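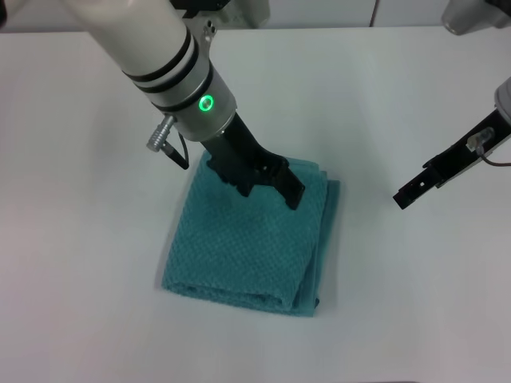

Ticket: Left gripper loses top layer on folded towel, right one doesn't
Opened by: Kobe Cuypers
Assigned: Geert Kuipers
Queue: Grippers / trial
Priority: normal
Status: closed, one follow-up open

Kobe, 9:10
Comparing the two finger sets on the towel task. Mimeck fingers on the left arm, Sugden fingers on the right. Same teal waffle towel for both, folded, middle of the table. Task is grab the fold near the top edge, lift, hold for 5 seconds, put down.

Left keeps dropping it. Closes fine, fabric bunches up between the fingers like it should, then on the lift the top layer slides out and I'm left holding nothing. Right arm does the same move all morning without a miss. No error on the controller. Ring light stays green the whole time.

Force is at the default on both. Didn't touch anything else.

Geert, 9:25
Few questions before I come down.
Is the right arm parked while left is running, or are you moving both?
Same approach angle on both sides?
Which config file did left load at startup? Look at the top line of the log, not the menu. Menu lies.

Kobe, 9:40
Right is parked off to the side, over the table, not touching. When I test right I swap them.
Angle should be the same, I mirrored the waypoints.
Log says musis_left_v3. Right says musis_right_v3. So matching.

Geert, 9:50
OK so not the config. Try this in order and write down each one, please dont change two things at once.
1. Open and close left with nothing in it, watch if both fingers arrive together.
2. Raise the force one step.
3. Lower the grasp point 3 mm.
4. Slow the lift.

Kobe, 10:35
1. Both arrive together. No wobble by eye.
2. One step up. Better for a few lifts, then drops again. Also leaves a dent in the waffle so I don't love it. Set it back.
3. Lower by 3 mm. Now it grabs too many layers and picks up half the stack. It holds! But it's the wrong grasp, we want the top fold only. Set it back.
4. Slow lift. Still slips, just takes longer.

One thing – on the slow lift you can see it go from one side. The fabric creeps out at the tip of the left finger first, the other finger still has it. Looks like the tips aren't meeting flat.

Geert, 10:45
That sounds like finger angle. Are you coming straight down or tilted?

Kobe, 10:50
Tilted, down and to the right. Mirror of what right does.

Geert, 11:00
Right. The Sugden tips are long, they don't care much about tilt. The Mimeck tips are short and want to come in closer to vertical or one finger lands before the other. So mirroring the waypoints gives the same angle but not the same contact. My bad, I told you to mirror them.

Take 30 degrees of tilt out of the left approach and leave all else at default. Watch the cable loop at the wrist when you do, it needs slack on that side.

Kobe, 11:55
Done. Cable is fine, enough slack.
Left now lifts the top fold and holds for the full 5 seconds. Kept going until I got bored. One drop, and that was me, the towel was refolded sloppy and there was no real edge to grab.
Force back at default, no dent.

Also tried the old Lamard pads on the left tips just to see. Grippy but the fabric sticks to them on release and drags the top layer along. Took them off again.

Geert, 13:20
Good. For the comparison sheet then:
Sugden – works at either angle, long tips get in the way when both arms are near the same towel.
Mimeck – needs the steeper approach, otherwise as good. Easier to fit in tight.
Lamard pads – no, not for waffle. Maybe for the smooth cloths.

The morning runs on left don't count, mark them as setup. Rerun left with the new angle so the two sets can be compared, stop at 800 cycles or when something wears, whichever is first. Same for right.

Kobe, 13:30
Will do. Should I save the new angle into v3 or make a v4?

Geert, 13:35
v4. Left only. And put the reason in the comment field this time, in February we had two files with the same name and lost an afternoon over it.

Kobe, 14:05
Saved as musis_left_v4, comment filled in. Left run started. Closing this one.

Follow-up: check tip wear on both sets after teh long run. Assigned to Kobe.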